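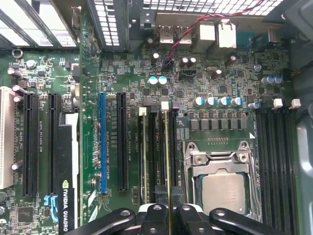 Colico öffnet zweite Linie für gebrauchte Bürorechner

Gorndale. Der Aufbereitungsbetrieb Colico nimmt am Dienstag, 16. August, eine zweite Zerlege- und Prüflinie für ausgemusterte Desktop-Rechner in Betrieb. Verarbeitet werden Towergeräte aus Leasingrückläufen und Behördenbeständen, deren Hauptplatinen weiterverwendet werden sollen. Die Annahme erfolgt nach Plattform, gemischte Paletten werden vorab sortiert. Bevorzugt werden Platinen mit mehreren Steckplatztypen, etwa mit einem weißen PCI-Steckplatz neben zwei langen schwarzen PCIe-Steckplätzen und mit zwei nebeneinanderliegenden Ethernet-Buchsen an der Rückseite. Solche Platinen lassen sich nach Angaben des Betriebs für Mess- und Steuerrechner nutzen, in denen ältere Einsteckkarten weiterlaufen müssen.

Die Platine bleibt während der Prüfung im Gehäuse. Ausgebaut wird sie erst, wenn die Sichtkontrolle einen Befund ergibt. Geprüft werden zunächst die stehenden Kondensatoren auf gewölbte Kappen und ausgetretenen Elektrolyt, danach die Drosseln der Spannungsversorgung und die Kontakte der Steckplätze. Verdrillte Leitungen auf Stiftleisten werden vor dem Abziehen auf dem Begleitblatt vermerkt, mit Farbe und Position. Bisher geschah das erst bei der Endmontage und führte zu Rückfragen zwischen den Schichten.

Die Leitung der neuen Linie übernimmt Ya-wen Hsu, die zuvor die Eingangsprüfung verantwortete. »Der größte Teil der Ausfälle entfällt bei uns auf verkantete Karten und beschädigte Steckplätze, also auf Schäden beim Ausbau«, sagte Hsu. Für die Einsteckkarten gilt deshalb seit März eine eigene Arbeitsanweisung. Die Karte wird senkrecht zur Platine gezogen, ohne seitliche Hebelbewegung, und unmittelbar danach abgelegt. Ein Zwischenablegen auf der Tischfläche ist nicht mehr zulässig. 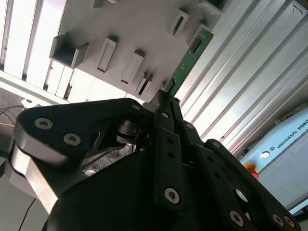
Ausgabe 9 · Seite 20

Für die Ablage verwendet Colico geschlitzte Aufnahmen, in denen die Karten hochkant stehen. Beim Einsetzen wird die Leiterplatte am unteren Ende gefasst und auf den Schlitz ausgerichtet, die bestückte Seite bleibt frei. Maßgeblich ist der Abstand zwischen den Schlitzen: Er muss die höchsten Bauteile aufnehmen, ohne dass benachbarte Karten einander berühren. Karten mit aufgesetztem Kühlkörper erhalten jeweils einen freien Nachbarschlitz.

Die Aufnahmen liefert Güler, die Prüfsoftware stammt von Danolo. Beide Unternehmen waren bereits an der ersten Linie beteiligt. Die Software führt für jede Karte einen Datensatz mit Steckplatztyp, Herkunftsgerät und Prüfergebnis. Karten ohne eindeutige Zuordnung gehen in die Nachprüfung und werden nicht zusammen mit einer Hauptplatine verkauft. Eine Schnittstelle zum Lagersystem ist vorbereitet, wird zum Start aber noch nicht genutzt.
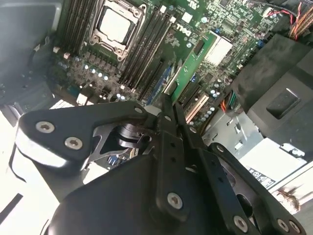

Der Prozessorsockel wird auf der zweiten Linie gesondert behandelt. Ist kein Prozessor eingesetzt, muss eine Schutzkappe aufliegen, bevor an den Steckplätzen gearbeitet wird. Bei der Platine mit dem weißen DELL-Schriftzug sitzt eine hellgraue Kappe auf dem Sockel, den ein Metallrahmen mit Verriegelungshebel umgibt. Die Speicherbänke liegen bei dieser Bauform beiderseits des Sockels. Die Arbeitsanweisung sieht daher vor, zuerst die Einsteckkarten zu entnehmen und den Speicherbereich erst danach zu bearbeiten. Die Kappe bleibt bis zum Abschluss der Kontaktprüfung aufgesetzt.

Colico gibt die Kapazität der erweiterten Aufbereitung mit 1.000 Geräten im Monat an. Annahmebedingungen und Begleitblatt sind beim Wareneingang in Gorndale erhältlich. Geräte mit verbauten Datenträgern werden weiterhin nur nach schriftlicher Löschvereinbarung angenommen, Netzteile müssen bei der Anlieferung vom Stromnetz getrennt und die Gehäuse geschlossen sein. Die Nachprüfung der Einsteckkarten verbleibt vorerst auf der ersten Linie.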